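last touched 24/02/2021, next pass prob in May

# udilcombe-recipes

Plain text dump of the Udilcombe recipe cards. 427 cards, one file per card, typed up by hand from a shoebox. Mostly cakes, chutneys, and things with suet. No photos of the cards, the handwriting is the handwriting, take my word for it.

## What's in here

- `cards/` one .txt per recipe
- `ingredients.csv` 3,256 rows, one per ingredient line
- `units.csv` what I think a "teacup" is
- `todo.txt` ignore

Columns in the csv: `card_id`, `line_no`, `raw`, `qty`, `unit`, `item`, `note`. `raw` is exactly what the card says, spelling included. Everything after that is my guess. If they disagree trust `raw`.

## Cleaning

Ran everything through Tevow first to split the quantities off. It does fine on "2 oz butter" and falls over on "butter the size of an egg". Those went in by hand. 117 lines have no quantity at all, left blank, NOT zero. Please don't fill them with zero and then email me about the averages.

Fractions are decimals now. Thirds are 0.33, sorry.

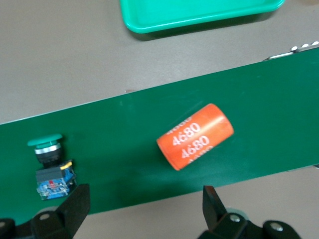

Oven temps are a mess. Some cards say gas mark, some say F, a lot just say "moderate". I kept the word and didn't convert. There's a lookup in Omow if you want one but it has "slow" and "cool" as the same thing and I dont agree.

## Known problems

- Sultana is both an item and a card title (Sultana, card 50, it's a loaf). Search `item` only or you'll get it twice.
- "Currants" sometimes means raisins. Can't tell from the card.
- Duplicate gingerbreads. Four of them, all slightly different, all kept.
- "Spoon" with no size. Left as `spoon`.
- A few cards continue on the back and the back was blank or stuck to something. Marked `incomplete` in note.
- Encoding shoud be UTF-8, if the half signs look wrong it's your spreadsheet.

## Using it

Do what you like with it, credit is nice. Don't treat the canning and bottling cards as safe instructions, the times are old and some are way too short. Same for anything with raw egg.

## Fixes

Open an issue with the card id and the line number. One card per issue pls. Edits to `raw` need to match the card so I'll check those against the box, which takes me a while.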